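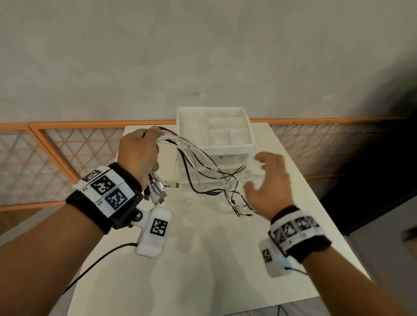 From: Vernberg Robotics Club (hand tracking group)
To: irnari-students mailing list
Date: Jul 25, 2021
Subject: Re: [irnari-students] Wrist mounts, cable task and what counts as a good take

Replies in between, as there were several separate points. I have cut the parts about travel money, which are being dealt with off the list.

> We are starting on the cable task at Nistor next week and would like to
> copy your setup as far as we can. Our first question is about the wrist
> mounts. Does it matter which way up they go? We printed both from the
> files on the Irnari page and they look the same to us apart from the
> letters.

It does matter. The left and right mounts are not the same part. Check the small letters beside the markers before you put the straps on. We had them swapped for a whole afternoon in April and only found out when the playback showed the arms crossing over each other. Those takes could not be used.

Put the strap on first, fairly tight, then turn the mount until the markers face up with the palm down on the table. The sensor housing should hang on the hand side of the strap without touching the back of the hand. If it touches, loosen the hinge screw, move the housing and tighten it again. Do this before every session, as the screw works loose. Ours does, anyway.

Long sleeves need to be rolled up past the elbow. A cuff over one of the markers is enough to lose the wrist for a second or two.

> Second, the sensor cables. One of our members keeps catching hers on the
> corner of the table. Do you tape them down?

We tried tape and gave up on it. It pulled on the housing each time somebody reached forward. Now we let each cable run out to its own side, left one to the left and right one to the right, and leave enough slack to reach the far edge of the table. Have a second person there to watch the floor. Never run both cables to the same side or they will end up in the bundle you are trying to sort.

> Third, what do you use for the cable bundle? The task sheet only says
> "mixed cables, tangled".

Ours are mostly white with some black ones mixed in. Plugs with metal ends at one end of the bundle, thin wires at the other. We would keep it mostly white if you can. White cable on a white table is the hard case and that is what the task is supposed to test. If you use bright colours the program will find the cables easily and your results won't compare with ours.

The order of work we settled on is:

1. Bundle on the table, hands flat on either side of it, wait for the start tone.
2. Left hand takes the bundle near the middle and lifts it so the plugs hang free.
3. Right hand picks out one loose end and draws it clear.
4. Lay the freed cable down, put the rest down, hands flat again.

One cable per take. The sheet lets you do more than one but we found the takes hard to label afterwards. Left-handed members swap the hands over in steps 2 and 3 and note it in the log.

Step 3 is where the trouble is. The right hand moves fast and the fingers blur in the head camera, so you only have the wrist markers to go on for that part. More light helps. Asking people to move slowly helps less than you would think. They slow down for the first few takes and then forget, and you end up with a mixture.

> Do you clear the table completely between takes? We have a desk
> organiser and a few other things we normally leave out.

We leave the organiser at the back of the table and move everything else off. It is a white plastic one with an open tray on top, split into compartments, and it gives the program something fixed to line up against. Hanging wires will pass in front of it while you lift. That is fine. What you must not do is shift it halfway through a session. Mark its corners on the table in pencil.

> Last one. How many takes did you get through, and how many were any use?
> We need a number for our plan.

We recorded 1,000 takes over the spring and summer terms and kept 893. Most of the ones we threw out were lost markers. The rest were the swapped mounts, and a short run where the clock on the recording laptop was wrong. For your plan, we would put down 40 takes to a session with a break halfway. We tried longer sessions and the later takes were poor. Arms get tired holding a bundle up, even a light one.

You also asked at the end whether you should enter for the Trullosico this year or wait. That is up to you. The closing date for the cable class has not been set yet. If you enter, your takes have to be in the shared format, and the converter on the Irnari page still has the fault where it drops the last part of the left wrist track. We have a corrected copy and can send it, but please test it on a few of your own takes first. We have only run it on ours.

Two things we need back from you:

- the width and height of your table, so we can compare the reach
- which version of the marker sheet you printed. The older one has a smaller centre marker and does not work with the current settings file.

Our room is shut for the first half of August, so any spare straps you want would have to be collected before then. We have 2 pairs left over. The hinge screws are not included.

Vernberg Robotics Club, hand tracking group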